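## 3. Demonstration by remote control

Guido Pace drove the two arms from the Drallgate console for the basket task. The right gripper takes the handle or rim and the left arm is free for picking. Logging ran on the Lindgren recorder.

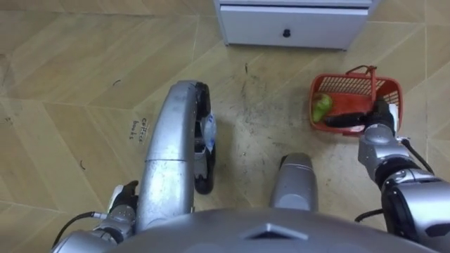 Operators had 2 practice runs each before any run was kept. Runs were stopped at 270 seconds, a limit set in March after the trials at Pirkport. The final set holds 526 runs.

### 3.1 Right arm

Wrist angle varied more between operators than grip position. We kept both as model inputs and did not smooth the wrist signal.
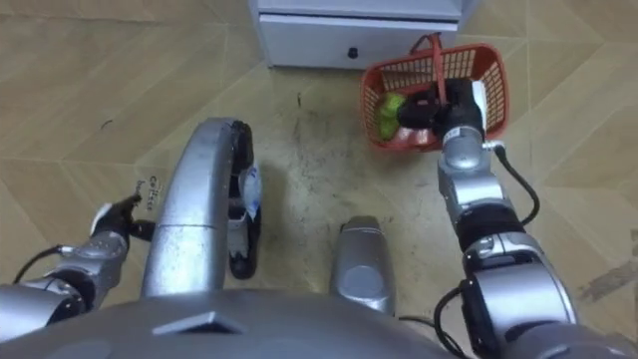
*Fig. 2. Right gripper on the basket handle, cabinet behind.*

### 3.2 Left arm

Left arm commands were sparse. Idle periods longer than 3 seconds were trimmed before training.

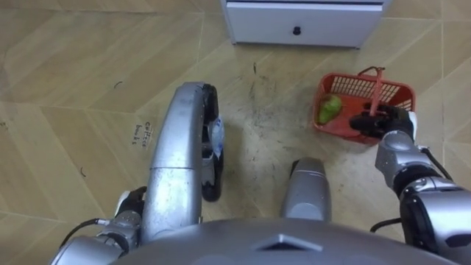
*Reading time: 2 min*

The head view loses part of the basket rim behind the right gripper. For the Setthorpe tests we propose a second view from the side, recorded at the same rate.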